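Hudholm Community Help > Home and Workshop > Rooms and Storage

Echo in a long room with wood floor and brick wall, what to do first?

Hinata Maruyama
Posted in May, 3 replies

Hello everyone. I hope I write in the correct section. Since spring our small group uses a long room on the upper floor of an old building. It has a plank floor, brick on one side, and a white ceiling where the wooden joists are open. The room is beautiful but the sound is very tiring. When two people speak at the same time, I cannot follow any of them. After 4 hours I have a headache.

The owner, Mr. Okabe, allows us to hang things, but he does not want any glue on the brick, and the joists must stay visible. The air conditioner hangs on the ceiling and the lights are also up there, so I must leave space for them.
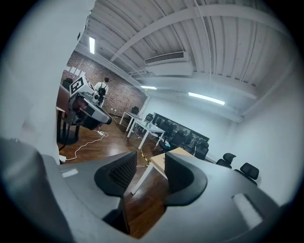 What I tried already

I put one thin rug of 60 by 90 inches near the door. I did not hear any difference. I also moved the desk closer to the brick wall, and it was a little worse, or maybe I imagined it.

My budget is small. Should I begin with the floor, the wall or the ceiling? Thank you for your patience with my English.

King-fai Liu

Buy curtains. Heavy ones. It worked in my apartment.

Shufen Li
Marked as helpful by the poster

Dear Hinata, I had almost the same problem in a sewing room, so I can share my experience.

Your rug is too thin and too small. A rug helps mostly when it is thick and has a felt pad under it. Please measure the free part of the floor, and cover as much as you can without making a place to trip. If you have chairs with wheels, keep the thick rug away from them.

For the brick, you can use a free-standing bookshelf filled with books of different depth, or a wooden frame with mineral wool inside and cloth outside. The frame can stand on the floor and lean a little, so no glue is necessary. I made 3 frames like this, and they were the biggest improvement for speech. Leave the electrical outlet open, it is low on your wall and easy to cover by mistake.

Between the joists you can fix felt panels, a little higher than the lower edge of the wood. Then Mr. Okabe still sees his joists. Do not put anything in front of the air outlet or close to the lights, and ask for material with a fire rating. The shop should be able to show you the paper.

I would do the wall first, then the floor, and wait two weeks before you spend money for the ceiling.

Tsz-kin Lau

I agree with Shufen about the wall. Clap your hands one time in the middle of the room, and again after each change. Record it with your phone from the same spot, then you can compare. My own room has a concrete ceiling so I cannot say much about joists.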